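Prallis Tea Tray set: notes for users

Read these before you trust the labels. The set covers laid trays of cakes and pastries on a table, sorted by what is on them and where it sits. It is in its second release. The first was described as "complete", a word I have asked Patricio Campos to stop using.

What you get
300 pictures, a label sheet in plain text, and a list of the 50 item names we allow. Ten of those names have never been used, and I would drop them. 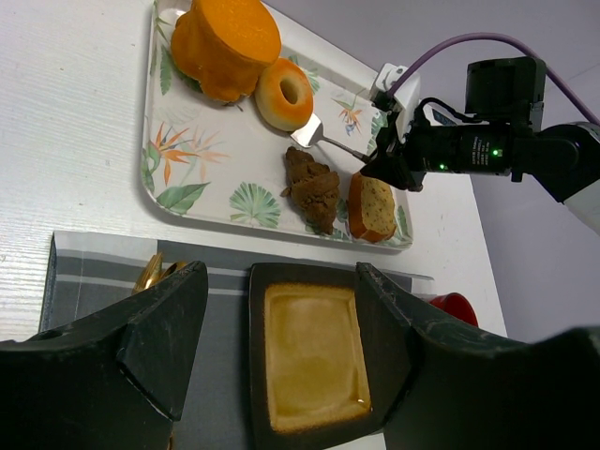

Item names cause most of the arguments. Kimutai Lema wanted "cake" for everything baked, and Caroline Mushi wanted the exact kind. We settled on the exact kind where two people agreed and "cake, other" where they did not. I doubt this helps much. A ring doughnut and a croissant are easy enough, and so is a slice of pound cake, but a tall orange cake with a flat top and a lumpy base was called a bundt by one labeller and a jelly by another. It went in as "cake, other". Cutlery gets its own column, so the fork by the doughnut is not counted as food.

Known faults
Patterned trays confuse the "garnish" column. Printed palm leaves were marked as garnish 3 times before Hamisi Muli caught it, and I would not swear he caught them all.
"Dish" and "tray" overlap. Small square dishes may be under either.
No label says whether a thing is edible. Please don't guess from the gloss.

Changes
December 3, 2019: spelling of "doughnut" made the same throughout.

Corrections go to Emmanuel Minja at Clendgate, with the row number.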